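Stop grading the gripper, start grading the hands

September 9, 2023

Quick one, between sessions. People keep asking which I'd pick for teaching an arm a kitchen task: grab it by the wrist and drag it through, or sit back and drive it by remote. My answer annoys both camps. Drag it, for the first week at least. Then remote.

Why. When you've got your hand on the arm you feel the stupid things. The weight, the elbow that doesn't want to go there, the point where you'd be fighting it. On remote you feel nothing. You watch a screen and guess at depth, and you guess badly. Thin stuff is the worst. A wire rack on a plain surface is a horror, wires and shadows all the same width, and you're meant to know which one you're about to close on. 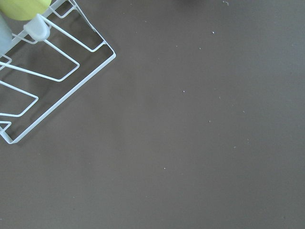 White wire rack from the wrist camera.

Kurniawati Menon disagrees with me and has done since February. Her point: your hand is in the shot when you drag. Your arm blocks the cups, your sleeve ends up in the data, and the thing learns a world with a person leaning in it. Fair. She's right about that and I've binned over 33 demos for exactly that reason. Sternora's write-up says the same, just with more graphs.

But remote drivers get tidy. They go slow, they hover, they stop dead before every grasp becuase they're scared of it. Then we act surprised when the robot hovers too. It copied us! Lining up a gripper next to a plastic cup should be boring, a thing you do without holding your breath. At Grevmont we had 14 people drive the same pick and you could tell who'd done the dragging week first. Smoother. Fewer little stabs at the air. 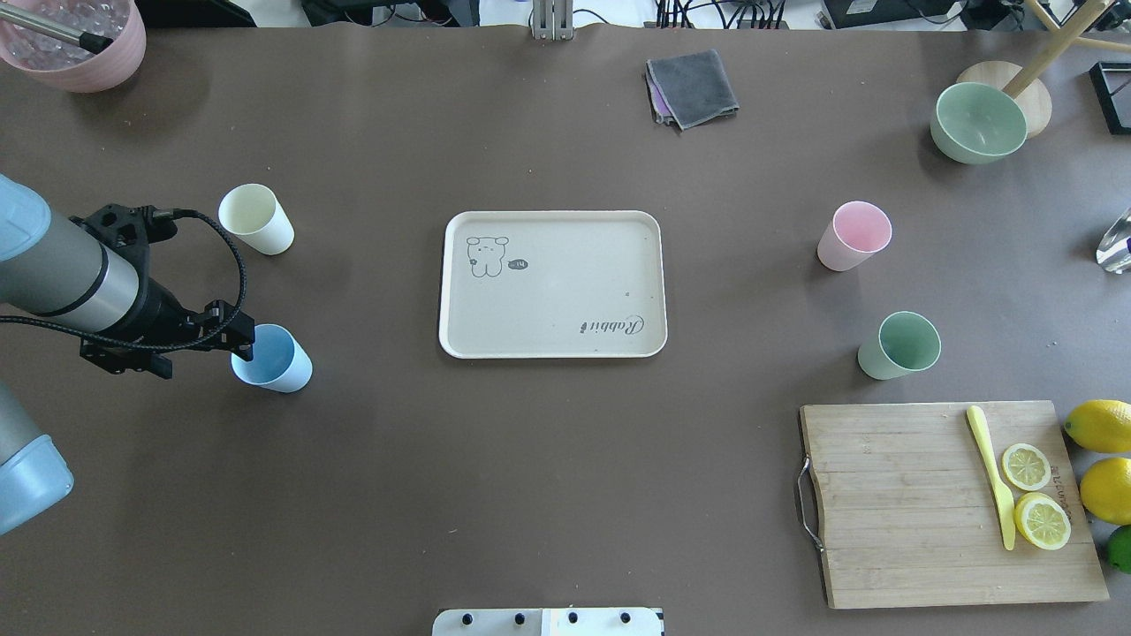 So pay for the practice time. Flokside does, most don't. They hand over the controls, say go, and count every clumsy first attempt as data. A bad demo costs more than no demo, in my veiw, and I'll argue that with anyone from Enriquez who wants to ring me up.

Also leave the clutter on the table. Bowls, lemons, cloths, all of it. Kitchens have stuff in them. Right, next session, got to go.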